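Storing green chips over winter, pile or bin?
Forum: Wood Fuel and Small Mills

flarkard_mill
We have a standing order for poplar chips from a board plant near Sarkstead and they want them below a certain moisture by spring. Last year I left one big pile on gravel from June on and the middle was steaming by the end of the month. Lost a lot of fiber to rot, and the outside foot was wet again after every rain. Thinking of splitting it into 4 smaller piles this time. Does that help, or do I just get more wet outside?

chipper_dan
You get more wet outside. More surface, more rain. A small pile stays cooler though, so you have to pick which loss you want. What height were you at?

flarkard_mill
Almost 70 feet long and as high as the loader would reach. I never measured the height.

barkside
As high as the loader would reach is your problem. And if you drive the loader up on the pile to get it higher, you pack it and the heat has nowhere to go. We keep ours low, in a long ridge with a pointed top so the rain runs off. Fines screened out first. We haven't had a hot spot since we started screening.

chipper_dan
I don't agree on the pointed top. Ours settles flat in a few weeks whatever shape we start with. Screening yes.

Pradard
If the plant pays on dry weight then moisture is only half of it. You also lose weight to decay and you won't see that on a moisture meter. Put some mesh bags of chips in the pile when you build it, weigh them going in, take a sample for oven drying at the same time, and do it again when you pull them out. It's a bit of work but then you have your own numbers and don't need ours.

flarkard_mill
How many bags?

Pradard
More than you think. We put ours at different depths and always lose a few to the loader. Tie a long piece of bright cord to each one.

lam_woodyard
I run the yard at Lâm and we went the other way. We store logs and chip them the week of delivery. Logs dry slower but they don't heat up, and bark on or off makes a big difference with poplar.
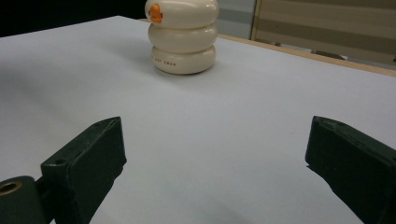
We split anything thick and stack it on runners with the ends facing the wind. It takes more ground and you handle everything twice — so if your chipper is a rental this won't suit you.

barkside
It's more than handling twice. Dry poplar is harder on knives and you get more dust and pin chips. Our buyer turned down a load over that.

lam_woodyard
Ours hasn't complained. We change knives more often, I'll give you that.

flarkard_mill
The chipper is mine but the ground isn't. I have maybe room for half the logs. What about a tarp over the chips?

chipper_dan
No plastic. It sweats underneath and you get a layer of mold. The breathable fleece is fine but it was going to cost us 400 for one section and the wind had it off within 2 months.

barkside
Fleece works if you weight the edges properly. Old tires, close together.

flarkard_mill
OK. I'll do half as logs and the rest in two low ridges, screened, one with fleece and one without. Mesh bags in both. Will post the weights when I open them up.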